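Categoría: Convocatorias y empleo > Participación en grupos de trabajo

Buscamos participantes para revisar la guía de buenas prácticas Cruzado, manipulación robótica en cocinas domésticas 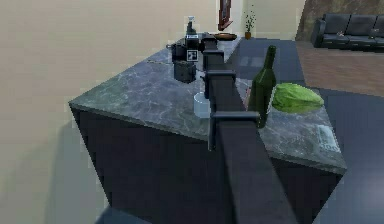
La guía Cruzado nació en diciembre como un documento interno de Skedereo y ahora queremos abrirla a personas de fuera. Contiene 215 reglas para el trabajo con brazos robóticos en la cocina de una casa: cómo se acerca el brazo a un objeto, a qué altura debe pasar sobre la encimera, qué hace cuando no reconoce lo que tiene delante, cuándo tiene que pedir permiso a una persona. Muchas de estas reglas fueron escritas por ingenieros que cocinan poco. Por este motivo necesitamos lectores con otra experiencia.

El trabajo se hace en simulación, a distancia. Cada participante recibe acceso a la colección Burico, que tiene 1.087 episodios grabados en cocinas simuladas, y un cuaderno de evaluación en español. En cada episodio hay que mirar el movimiento completo, decidir qué reglas se aplican y anotar si el brazo las cumple. Si una regla no se entiende, o si dos reglas se contradicen, esto también se anota, y para nosotros tiene el mismo valor que una evaluación terminada.

Para dar una idea del tipo de cuestiones: una botella de vino de vidrio, de pie junto a los dedos de la pinza, está sujeta a las reglas sobre objetos altos y frágiles. Una lechuga detrás de la botella pertenece a otro capítulo, el de alimentos sin envase. El vaso que queda en parte escondido por el propio brazo es un caso que todavía discutimos. La versión actual dice que el brazo debe retirarse antes de moverse hacia el lado que no ve, pero dos revisores opinan que es suficiente con reducir la velocidad. Queremos resolver este punto en la presente ronda.

A quién buscamos

- Personas que trabajan o han trabajado en cocinas, en ayuda a domicilio, en terapia ocupacional o en prevención de riesgos laborales.
- Técnicos de robótica o de automatización con interés por las normas. Se valora conocer las normas de seguridad para robots de asistencia personal, pero no lo exigimos.
- Personas con movilidad reducida que usan, o piensan usar, un brazo de asistencia en su casa.
- Redactores técnicos y traductores. El texto pasará después al inglés y al griego, y una frase ambigua en español nos cuesta mucho más tarde.

No es necesario saber programar. Sí es necesario leer español con comodidad, tener un ordenador con conexión estable y poder escribir observaciones claras. La extensión no importa - una línea exacta es mejor que una página.

Qué ofrecemos

La participación es remunerada. Se pagan 343 euros por el cuaderno completo, con contrato de colaboración y factura o recibo según la situación de cada persona. El pago se realiza cuando el cuaderno es entregado, y no depende de que las opiniones coincidan con las nuestras. Los nombres de los participantes aparecerán en la guía publicada, salvo si alguien prefiere quedar anónimo.

El cuaderno se puede hacer en el horario que cada uno decida. Hay dos reuniones por videollamada, una al inicio y otra al final. La primera es obligatoria, porque en ella explicamos la escala de gravedad (leve, seria, detener el brazo) y hacemos juntos tres episodios de práctica. La segunda es voluntaria y también se paga.

Condiciones que pedimos respetar

Los episodios no se pueden copiar ni mostrar a terceros antes de la publicación. Quien trabaja para un fabricante de brazos o de pinzas puede participar, pero debe declararlo en la solicitud. Las evaluaciones se hacen de forma individual: pedimos no comentar los casos con otros participantes hasta la reunión final.

Cómo presentar la solicitud

Enviar una carta breve, sin modelo fijo, donde se explique la experiencia y cuál de los cuatro perfiles corresponde mejor. No hace falta fotografía ni currículum largo. Se puede añadir un ejemplo de una regla o instrucción que en su trabajo no funcionaba bien, y cómo la cambiaría usted. Las cartas las lee Ourania Dimitriou, responsable de la guía. Las preguntas sobre contrato y pagos las contesta Virgilio Pangilinan.

Indicar en el asunto la referencia 1006 - Cruzado. Respondemos a todas las solicitudes, también a las que no podemos aceptar.

Publicado: 2019-05-02

Contacto | © Skedereo | Aviso legal | Volver arriba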